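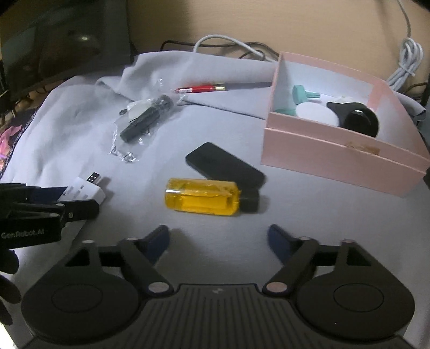

Fatima Van Wyk wrote to me after the last version of this guide to say that she always tips the whole box out in one go, and couldn't I just tell people to do that and be done with it? Well, I can't quite, Fatima, but I've moved the tipping-out part up to the front for you. I still like to lift things out by hand and lay them down with a bit of space between them. Bottles roll, for one thing, and pens do too.

Section 3: Sorting the small-bits box

You've got your Drondano labels ready from section 2, so now comes the part I enjoy most. Give yourself an evening for it, put the kettle on first and have the box open beside you on the table.

1. Spread a pale, plain cloth over the table. An old sheet is fine. I don't bother ironing it, but do pull the worst of the creases out where you'll be working, or the smallest things will hide in the folds (mine always end up at the back).

2. Take things out one by one and set them down. Don't sort yet! I know it's tempting. Just get a proper look at what you own.

3. Check anything with liquid in it. Make sure the cap is tight, wipe the outside and stand it up on a saucer.

Caution: if you can't tell what's in a bottle, don't sniff it and don't pour it down the sink. Put it out of reach of children and ask at your local tip how they want it brought in.

4. Look inside every bag and wrapper. Read any folded paper before you throw it out – I once binned the only instructions for a Zukport bike lamp and had to guess my way through the thing for a whole winter.

5. Try the pens on scrap paper. The ones that write go in the desk pot. The ones that don't, you get one more go with a warm hand round the barrel and then they're out.

6. Now make your piles: keep, clean, give away, find out. "Find out" is for the odd plastic pieces that clearly belong to something. Annatjie Matlala keeps hers in a jam jar with the month written on the lid, and I've pinched that idea.

7. Go through the clean pile. Most of mine is USB bits, and they get grubby in a way I can't explain, with specks all along the edges and smudges round the slots. 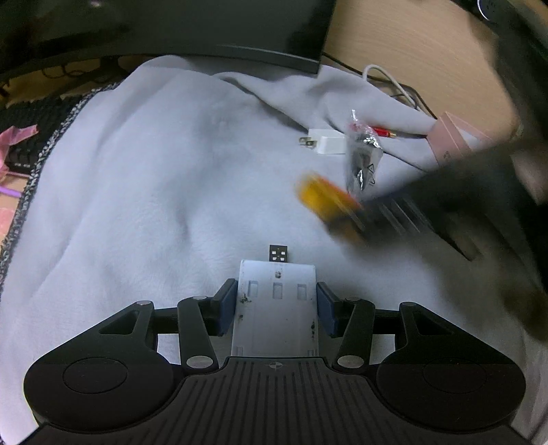

For those you want a dry cotton bud first, then a barely damp one for whatever's left, and never anything wet near the plug. Go gently round any openings and brush outwards so you aren't pushing the muck further in. A wooden cocktail stick will lift the stubborn specks out of a groove. Leave the lot on the cloth overnight before you plug anything in.

Caution: please don't clean anything while it's plugged in. And if the metal of the plug looks bent, retire it, however fond of it you are.

Note: I used to use Msimang kitchen spray for this and I've stopped. It left a sticky film on everything and I had to do the job twice.

8. Wipe out the inside of the empty box and let it dry. Old tape on the outside will usually come away with a little cooking oil left on for a few minutes, though go easy on cardboard because it stains.

9. Put the keep pile back, heaviest at the bottom, with the USB things together in a small pouch. If you're using the Trerken dividers, fit them now (the diagram is on page 157).

10. Shake the cloth outside. Feel along it with your hands first, though, in case there's a cap or a screw still in there.

Your label goes on the short end of the box, facing out, and section 4 picks up from there with the shelf.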